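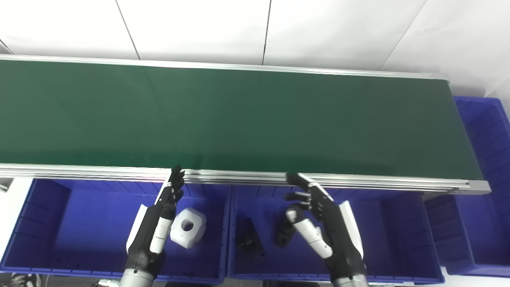 I gave up on the supermarket loyalty card in October. The app said I had 2358 points, and you need 2000 for ten dollars off, so I cashed them in and deleted it. It had taken me nearly two years to get there.

Most of our groceries now come from Nalura, the little grocer near the tram stop. There is no card and no app. The range is smaller and the tinned tomatoes cost more, but the capsicums and mandarins are better and I walk there, so I only buy what I can carry home.

What I noticed first was the shopping list. I used to write down whatever was on special -- usually biscuits -- and then work out a use for it. Now I write down dinners. We throw out less, mostly lettuce and the odd half tub of yoghurt.

I still drive to the big shop for flour, cat litter and washing powder. I go after dinner, when the car park is quiet, and it takes me half an hour.

The emails haven't stopped. Yesterday's offered me 200 bonus points to come back. I have unsubscribed twice and will try again tonight.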